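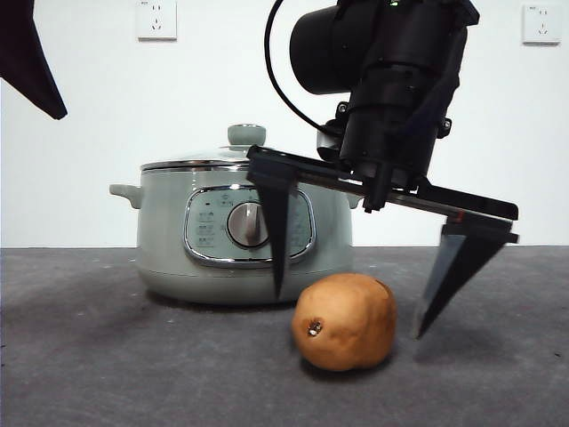
Greifer, Kartoffel, dahinter der Kocher

mendwood_k
Ich bitte um Meinungen: Können Maschinen schon in der Küche helfen? Eine Kartoffel ist nicht zweimal gleich geformt.

Pundale
Nein. Bei uns im Betrieb sortiert die Anlage 200 Stück in einer Stunde, aber alle haben dieselbe Größe. Zu Hause ist das anders.

jinmont20
Da bin ich nicht einverstanden. Greifen geht schon gut, das Schälen ist schwierig.

Pundale
Und wer wäscht sie vorher?

mendwood_k
Das Waschen mache ich gern selbst. Mir würde reichen, wenn der Arm sie in den Topf legt.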